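Guides > Workshop > Storage > Sorting bin

Overview | Set-up | Cleaning | Parts | Contact

SECTION 4: SETTING UP AND LOADING THE BIN

Rev. January 10, 2022, Kanchan Kandpal. Replaces the old sheet, please bin that one.

Covers the open-topped metal bin for the Morus block sets. Sloping sides, flat floor. If yours is the Halliday tub with the lid, wrong section, go to Section 2.

Before you start

Gloves on. The rim can have burrs on it, run a rag along first and see if it catches. File anything that does.

1. Pick a level bit of floor or a bench that doesn't rock. Bin goes down flat, no packing under one corner.

2. Check the floor of the bin with a straight edge. Slight bow is OK. If a block rocks on it, send the bin back to Lærke Toft in stores with a tag on.

3. Wipe the inside. Warm water, a bit of dish soap, soft cloth. Dry it off properly.

NOTE — stains on the walls. Grey or brown smudging on sheet metal is mostly rubbing and old grease and it won't all come off. Leave it. Don't go at it with steel wool, you'll scratch the finish and the next lot of muck will stick worse.

4. Peel off leftover tape and labels. Eucalyptus oil shifts the glue. Wipe again after. 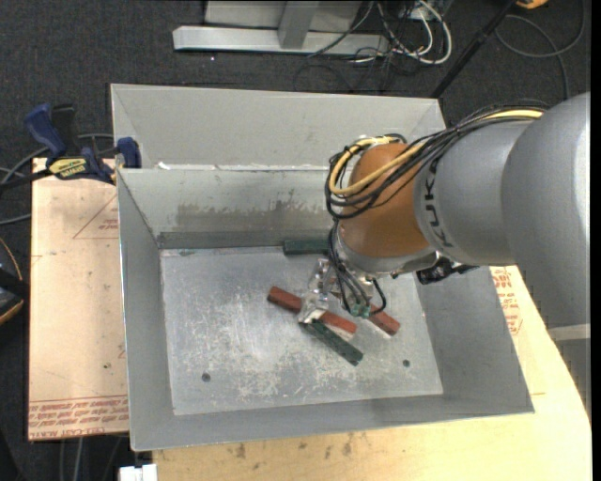
5. Load the blocks. Long ones first, laid down on the flat floor by hand. Do not tip the carton in. Angle doesn't matter, they don't need to be square to the walls, but keep them lying flat and not propped up the slope.

6. Leave finger room between a block and the wall. Blocks jammed in the bend where the side meets the floor are a pain to get out and the corners chip.

7. Different colours can go in together. Sort on the way out, not on teh way in.

CAUTION: Don't lean on the rim or sit tools on it. Things slide down the slope and land on the blocks.

CAUTION: Max load 3000 g for this size. More than that, use 2 bins.

Taking blocks out

8. Lift, don't drag. Dragging marks the floor of the bin and takes colour off the block.

9. Where one block is sitting against another, move the top or outside one first. Obvious but people dont.

10. Chipped block — out of the set, into the rejects tray. Replacements are order code 3940, ask Femi Obi.

End of day

Empty it. Quick wipe. Don't stack bins with blocks still inside. Store upside down if the shed's dusty, otherwise any way up is fine.

Related

Section 2: Halliday tub, fitting the lid
Section 5: Rejects tray and reordering
Virnel trolley, wheel replacement
Block care, painted and unpainted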